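January, notebook, pouring task

Okay, second round of demos on the pouring setup. Siv drove the arm for the first half and I took over after lunch, and I am so much worse at it than she is! My wrist wants to lead and the gripper lags just enough that I overcorrect every time. Trygve says to slow down on the approach and stop staring at the bottle, watch the cup rim. Tried that, it helped. 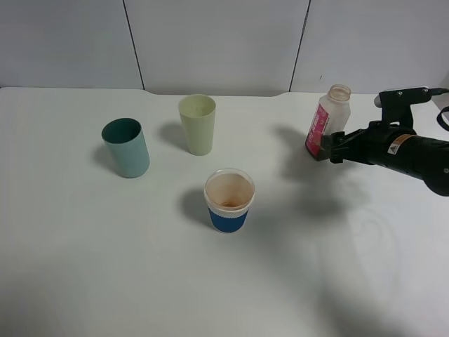

Starting poses still need more variety. I've been lazy and come in at nearly the same height on every run, and Jutell (the new policy) will happily learn that height and nothing else. Counter in the logger says 1,847 episodes, target is 3,000, so there's room to fix it if we start now. Esther wants the cup positions shuffled more too – fine by me, but then we have to agree who writes down which cup was the target. I forgot on 33 of them and had to go back through the recordings with a coffee and a bad attitude.

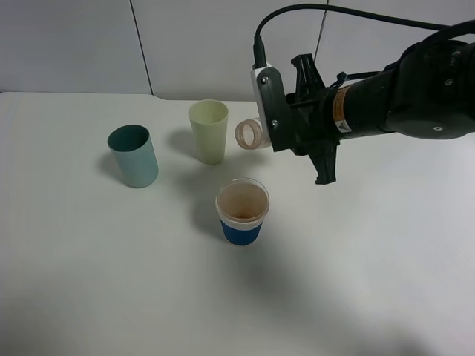

Gripper side of the three-cup layout, bottle neck pointing left.

Other stuff: the leader arm gets stiff at the elbow if you hold it still too long. Peadar has a theory about the gravity compensation gains, ask him before touching them. Also the foot pedal double-triggers, so check for zero-length episodes before you upload (I deleted a few, may have missed some).

Tomorrow: Siv on left approaches, me on tilt speed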